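**Right gripper loses tracking mid-task, left one is fine**

Posted 2019-01-22 in Hand-held grippers > Faults

Hi all! Second month with a pair of hand-held grippers and I'm having a great time with them, apart from one fault that is driving me up the wall.

We record short table-top tasks: pick up a small thing, put it on a book, move the book, that sort of job. Each gripper has a marker cube on it and the head camera works out where both hands are. Left hand, lovely. Right hand, it tracks well for a while and then the position jumps. In the replay the right gripper suddenly flips over, or shoots off to the side of the table, then snaps back a moment later. The worst recording so far had 335 bad frames out of 2,316, all of them on the right.

What I've tried:

- swapped the cables over
- restarted everything, twice
- new battery in the right gripper
- wiped the cube faces with a dry cloth
- ran the Plevine calibration again (it passed!)

The jaws open and close perfectly the whole time and the jaw reading in the log stays smooth. It's only the position that goes. The software is Plevine with the default settings, and the log just says "pose rejected" over and over and then accepts a silly one. Is the cube faulty? I'd hate to send the whole thing back when the rest of it works so nicely.

murkard_fan

---

**tinbox**

Had this with mine. Turned out to be the battery contacts. Give it a good clean and update the firmware, should be ok after that.

> *murkard_fan:* Thanks! Contacts cleaned, no change I'm afraid. Firmware was already the latest.

---

**Relu Grecu**

Oh, I love this fault, it's a proper little puzzle! Your cube is very likely fine. If the jaw reading is smooth while the position jumps, the gripper is still talking to the computer and the trouble is in what the camera can make out of the markers.

Two things do this. The first is tilt. A flat square marker seen at a bad angle can fit two different positions nearly equally well, and the solver picks the wrong one for a few frames. That's your flip. When a second face of the cube is clearly in view the flip mostly goes away, as the two faces have to agree. The second is light. Glare from a window washes out the black squares and the solver is left guessing from the edges.

Have a look at how the two cubes sit while you work:

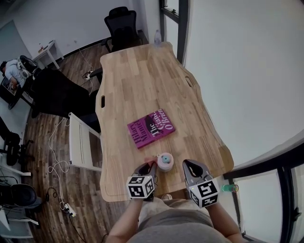

*Photo: Relu Grecu, Cellness workshop*

The left cube has its pattern facing the camera. The right one is a bit higher and tilted, and it's also on the window side of the table. My own log used to go bad in just that sort of pose, with the jaws angled in towards the little pink pot - and I'd blamed the cube as well!

So, in this order:

1. Close the blind and record the same task again. If the bad frames drop away, it's glare.
2. Blind still closed, turn your right wrist until the cube faces the camera squarely, and hold it there. Then tilt it slowly. If it jumps at the same angle each time, it's the flip.
3. Turn on "use all faces" in Plevine. It's off by default, and I wish it weren't.
4. Lower the jump limit so that a wild position gets dropped. Mine is set to 3 cm per frame.

Please don't fill the gaps in recordings you've already made and then play them back on a real arm. I did that once on our Blomqvist and it swung round at a speed I didn't care for. I got to the stop button, but the stand has a dent in it. Delete those takes, or cut out the bad stretch.

If none of that helps, swap the cubes between hands. If the fault moves to the left, then you can send the cube back with a clear conscience.

> *murkard_fan:* It was both!! Blind closed got me down to 593 bad frames over the whole afternoon, and "use all faces" got rid of nearly all the rest. Swapping the cubes made no difference so they're staying put. Brilliant, thank you. Old takes are deleted.

---

**pjw**

Matt tape round the window frame helped us too, the sun comes in very low here. By July it's a different problem and we just record in the mornings.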